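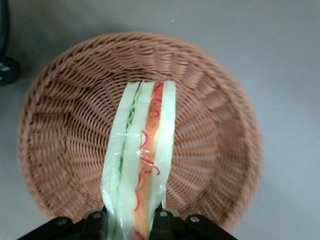

Play Corner Report: The Café Reopens

The toddler room's pretend café is open for business again after the summer, and I am pleased to say that the sandwich has survived. Regulars of the Tuesday playgroup will know the one. It has lettuce, it comes in its own clear wrapper, and it has been ordered, served, paid for and sent back more often than anything in a real deli case. Children who refuse lettuce in every other part of their lives will fight for a turn with it.

We did a proper sort of the play food over two evenings, with Dirk Verbeke on the floor surrounded by vegetables and me in the only adult-sized chair. The grand total came to 265 pieces, a figure that includes one half of a great many things. Cut-apart fruit is a fine idea until the halves go home in different coat pockets. We now own a left pear.

Forty-eight pieces have been retired. Most had been chewed past recognition, and the debate over whether one of them was a potato or a very old bun ran longer than it should have. (Dirk says bun. He is wrong, but he was holding the trash bag.)

What remains has been sorted by the sort of shop you might buy it from, which lasted until Tuesday at ten past nine. The new system is simpler: the round woven basket is for bread and sandwiches, and everything else goes in the tubs under the counter. The basket used to hold scarves, and a few of the older children still look in it for a cape and come away with lunch. They seem fine with the trade.

A few requests from the management. Please leave the wrapped sandwich wrapped. I know it is tempting, and I know your child has a strong case, but the wrinkly plastic is half the appeal and we have no way of doing it up again as well. Please also check bags and hoods on the way out. Nia Probert found a fried egg in her car in March and returned it with a very nice note.

If you have play food at home that is no longer loved, we would be glad of it, especially cheese, which our customers go through at an alarming rate. Hard pieces can be washed before you bring them in. Anything felt or knitted should go through the laundry first – we have learned this the long way. Leave donations with Meron Tamiru at the front desk, in a bag marked PLAY FOOD in large letters, as her own lunch lives on the same shelf.

The café is open during all regular playgroup hours. Prices vary according to who is on the register.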